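搜索商品、货号或关键词
搜索
热门搜索:周转箱 箱盖 隔板 标签夹

Cemov 灰色周转箱 大号 敞口直壁型

编辑:Olaia Manzano 2月更新
收藏 204 分享 18 评论 91

产品概述

Cemov 大号周转箱是一款敞口、直壁、平底的灰色塑料箱,用于仓库拣货、工位备料、门店补货和一般的物品存放。箱体一次注塑成型,没有拼接缝。箱口四周有外翻的加强边,两个短边带一体式把手。

这个系列由 Zernedmont 工厂生产,模具和原料配方都由 Cemov 自己管理。大号是系列里出货最多的一款,中号和小号与它共用同一种边口结构,箱盖不能通用,隔板可以裁短后通用。

本页介绍的是标准灰色敞口款。带盖款、折叠款和防静电款请看各自的产品页,货号不同,下单时请核对。

材质与工艺

箱体材料为共聚聚丙烯,耐冲击,低温下不容易脆裂。标准款使用全新料,不掺回料。灰色是在料里加色母做出来的,不是表面喷涂,所以刮花之后露出来的还是同样的灰色。不同批次之间会有轻微色差,对颜色一致性要求高的客户,请在订单备注里写明“同批次”,仓库会按生产批号配货。

内壁做了细磨砂处理,外壁为光面。磨砂面的作用是减少纸盒和塑料袋贴壁,取放时顺手一些。外壁光面方便贴标签,也方便揭下来。常见的不干胶标签贴半年以后会留胶,用酒精湿布擦可以去掉,不要用天那水或者丙酮。

底部是整块平底,外侧有浅的加强筋,内侧平整。装螺丝、轴承、塑料件这类小件时,不会卡在筋槽里。早期版本底部内侧有十字筋,有客户反映小零件卡在角上不好拿,改版后取消了。仓库里如果还有老款,可以和新款混放,外形尺寸没有变。

尺寸与承重

外形尺寸、内尺寸和容积见包装箱侧面的标签,也可以向客服索取图纸。图纸为 PDF 格式,标注了箱口、箱底和把手三处的尺寸。直壁箱也有很小的脱模斜度,箱底比箱口略窄,做货架隔层或者定制内衬时,请以箱底尺寸为准。

单箱建议载重为18公斤,指的是人工搬运时均匀装载的重量。放在货架或桌面上静置时可以超过这个数,但长期超载会让箱壁外鼓,外鼓之后不能恢复。装液体瓶、金属件等重物,建议先铺一层瓦楞板或者薄泡棉,把重量分散开。

敞口款不建议满载堆叠。空箱可以口对口扣着放,也可以错开角度叠放。需要满载堆叠的,请选带盖款,箱盖上有定位槽。

使用环境

适用温度从冷藏库到一般室内车间。冷冻库里可以短时间使用,不建议长期存放,低温下摔落有开裂的可能。箱体不耐长期日晒,放在室外的,一年左右颜色会发白,边口变脆。确实要放在室外的,可以订耐候版,起订量另议。

耐一般的酸碱清洗剂,耐矿物油。不耐芳香烃类溶剂。涂装车间、印刷车间使用前,请先拿一个箱子试用。

本产品没有做食品接触检测,不能直接盛放散装食品。有独立包装的食品可以放。需要直接接触食品的,请选白色食品级系列。

配件

隔板:同材质,插槽式,可以纵横交错使用。隔板不随箱附送,需要单独购买。裁切用手锯或者美工刀都可以,切口用砂纸磨一下。

标签夹:透明,卡在箱口短边上,可以插普通卡纸。拆下来时从下沿往外拨,不要硬拉。

底部毛毡垫:自粘,适合放在木桌、木柜上使用,减少划痕。毛毡垫沾水后粘性会下降,清洗箱子之前要先揭掉。

推车底座:由 Lorente 配套供应,带两个定向轮和两个带刹车的万向轮。底座内框和本款箱底尺寸配合,中号箱需要加转接框。底座发货周期比箱子长,同一张订单会分两次送到。

摆放建议

在工位上使用时,箱子应该整个落在台面上,不要悬空一角。长期悬空放置,箱底会慢慢变形,放平以后会晃。台面有木板接缝的,尽量让接缝落在箱底中间,不要落在把手下方。

箱子四周留出一只手的空隙,换箱时方便抓住把手。多个箱子并排放的,短边朝向操作的人,标签朝外。

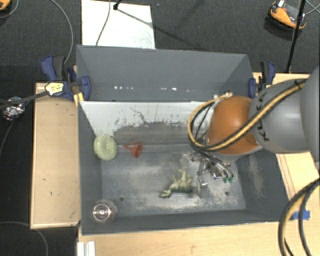 清洗与保养

日常用湿布擦即可。有油污的,用温水加中性洗涤剂,软毛刷刷洗,内壁磨砂面顺着一个方向刷比较容易干净。洗完倒扣沥干,不要在太阳下暴晒。

可以用高压水枪冲洗,喷头不要贴得太近。可以过隧道式洗箱机,水温请按图纸上的说明设置。高温烘干会使箱壁变形,变形不在保修范围内。

箱口加强边的下沿容易积灰,大扫除时把箱子翻过来冲一下。发现箱体有裂纹的,请停止装重物,裂纹不建议用胶修补。

包装与发货

标准包装为套叠装,外面缠膜,每托数量以报价单为准。零散购买的用纸箱发货,2个起售。收货时请当着司机的面检查边角,有破损的拍照并在签收单上注明,随后联系客服补发。

偏远地区运费按实际重量和体积取大值计算。自提客户请提前一天预约,仓库中午12点到1点不装车。

旧箱回收:同一客户再次下单时,可以把破损的同系列旧箱随车退回,按重量折抵货款。旧箱要倒空,揭掉标签,不需要清洗。其他品牌的箱子不收,包括 Alteck 的同类灰箱。

常见问题

能不能印字?可以。箱体长边可以丝印单色文字或标志,需要提供矢量文件。印字的箱子不退换。

有没有别的颜色?蓝色和绿色为常备色,库存比灰色少。红色和黄色需要订做。

箱盖可以后配吗?敞口款和带盖款的边口不同,不能后配。请在下单前确定是否需要箱盖。

箱子有味道怎么办?新箱拆膜后会有一点塑料味,放在通风处两三天会散。

能放进标准货架吗?要看层板的净深。请先量货架立柱之间的净尺寸,再和图纸上的箱口尺寸对照,把手一侧要另外留出余量。

用户评价(精选)

Kinga Lengyel:买来放仓库的轴承和套圈,用了大半年,底没有变形。标签夹有点紧,第一次装费了点劲。

Bongani Dlamini:颜色和去年买的那批差一点点,放在一起看得出来。不影响用。客服说下次备注同批次就可以。

Maximiliano Llorente:把手边上没有毛刺,这点比之前用的好。希望隔板能出裁好的规格,自己锯太慢。

Anselmo Bermúdez:底座晚到了一个星期,箱子先到,只好先放地上。底座本身没问题,刹车踩得住。

查看全部91条评论

相关产品
Cemov 灰色周转箱 中号 敞口直壁型
Cemov 灰色周转箱 大号 带盖型
Cemov 插槽式隔板 灰色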